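The Green Shirt

Ineke wanted a winner by teatime. Starnura had given us the bench, Rendura had sent two sets of fingertips, and I'd brought a packet of biscuits and far too much confidence!

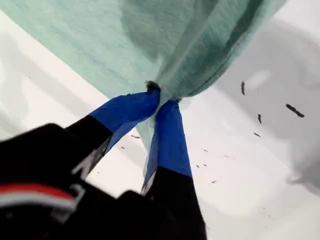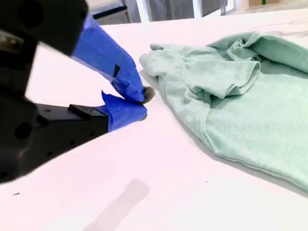
Blue tape on the fingers, green shirt on the table.

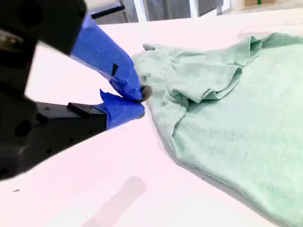
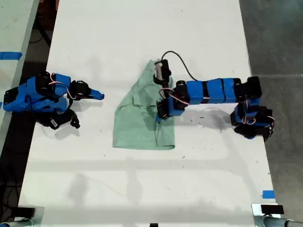 Yaw Gbeho
Short fiction editor, Wollum

"Which tips are these?" Ineke asked, leaning over my shoulder.

"The old ones. I think. Are they?"

We'd taped both sets the same blue so neither of us could have a favourite (my idea, and I was terribly proud of it) and then I'd lost the bit of paper that said which was which. I had 2,000 goes in the log, a column for grip, a column for slip, and not a clue what I was comparing.

Ineke ate a biscuit very slowly.

"We could peel one," I said.

"And spoil the run? There are 800 left."

So we carried on. I nudged the controller, the fingers closed, and I wrote down what I saw. Set A was gentler, I'd have sworn to it. Set B had a mean little pinch that I rather liked. By then I'd started calling them Vira and Yurii, after my aunt and uncle, and Ineke had picked that up too.

"Yurii's dropped it again," she said, and reached for the pencil.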